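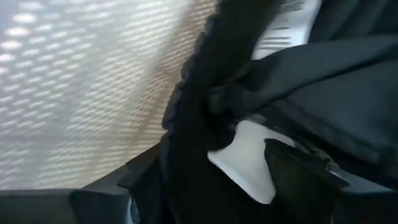 Dark cloth against a pale, textured surface crossed by rows of light.

Dark wash (also darks, dark load) is a household laundry category made up of black, navy, charcoal and other deep-coloured clothing and cloth, kept apart from whites and light colours. The practice is widely taught and seldom examined. Its main purpose is said to be the prevention of dye transfer, although the category is also used for drying, folding and storage, where that reason does not apply.

Definition
There is no agreed boundary. Most household guides place black and navy in the dark wash without argument, then disagree over mid-grey, denim and deep red. Charcoal is usually treated as dark. The Alva home handbook lists 3 shades of grey and assigns each to a different pile, a scheme that few readers can have followed for long.

Claimed benefits
Loose dye from a new black garment can mark a pale one, and this part of the case is sound. The claim that dark clothes keep their colour longer when washed only with each other is weaker. Fading also depends on the dye, the water temperature, rubbing and sunlight, and writers on the subject rarely separate these.

A household survey run by Rajitha Ekanayake in Nirnell collected 290 replies. Most respondents said they sorted by colour, but the survey relied on memory and did not ask what happened to the clothes afterwards. It is often quoted as evidence that sorting works, which it did not test.

Lint and texture
Pale fluff shows plainly on black cloth. Vlasta Mikuš, in the laundry manual Gindeck, argued that texture should come before colour, with fleecy and knitted items kept away from smooth ones. The advice is reasonable for items that shed, less so as a general rule, as some fleeces shed very little.

Drying and sorting
Guides commonly advise drying dark clothes inside out and away from direct sun. Sorting them on a light-coloured surface is also recommended, supposedly to make black and navy easier to tell apart. No source is normally given for this. Daylight probably matters more.

See also
Colour fastness
Laundry symbols
Lint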